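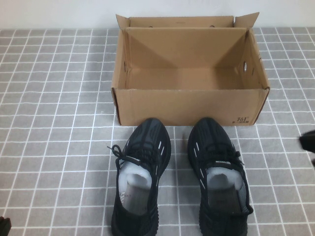
Do you lot keep the boxes your shoes come in? I've finally replaced my old trainers and I'm trying to be sensible about storage, as the hall cupboard in our flat is the size of a fridge. The new ones are plain black knit, 361° on the box, and the paper is still stuffed in the tops. The box has a little round air hole in the side, so I assume somebody thought about people keeping shoes in it long term? My other half says cardboard goes straight in the recycling and I should buy a plastic stacking thing from Jenley like a normal person. Opinions please, we've been going round in circles over this since the weekend!

nurhan_sezer, June 2016

RungnapaW wrote:
Keep it! I've got mine stacked on top of the wardrobe with a bit of masking tape on the end saying what's inside. Costs nothing. The Jenley ones are fine but the little doors drop off (mine did, all on the same side, very annoying).

Baris_K wrote:
Disagree, sorry. Cardboard in a hall cupboard is asking for trouble if there's any damp at all. We had six boxes in ours and by September the bottom two were soft and everything smelled of wet dog. Recycle it, put the shoes on an open rack, done.

RungnapaW wrote:
That's your cupboard though Baris, you told us in the other thread you've got a pipe running through it!

Baris_K wrote:
Fair. Still wouldn't.

saadet_o wrote:
More to the point, what are you doing with the paper? I leave it in for anything knitted or it goes all saggy round the toes. My Prokico ones lost their shape in one winter under the stairs.

nurhan_sezer wrote:
Ooh, hadn't thought of that, I was about to bin it. I'd pulled the laces loose to try them on and then got distracted, so it's all still in there. Does it matter how far down it goes?
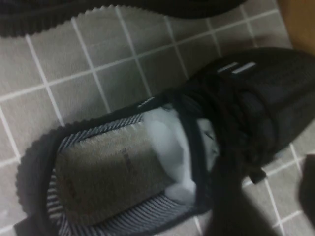 erdal_y wrote:

Push it right up to the front, the heel looks after itself. I can see yours is mostly up under the tongue already, so leave it be. Nice stripy lining by the way, mine are just grey inside and show every bit of fluff.

I'd tuck the laces in too, or they get caught when you drag one out from the back of the cupboard in the dark.

Baris_K wrote:
Or wear them every day like I do and none of this comes up.

saadet_o wrote:
Baris we have all smelled your trainers.

nurhan_sezer wrote:
Ha! Right, paper stays in, box stays for now, and I'll have a look on the top shelf for that damp smell before I put anything in there. He's still muttering about plastic. Does anyone know if the Ersoy racks fit a cupboard with a sloping back? The website only gives the width.

RungnapaW wrote:
The short one does. The tall one you'd have to saw a bit off.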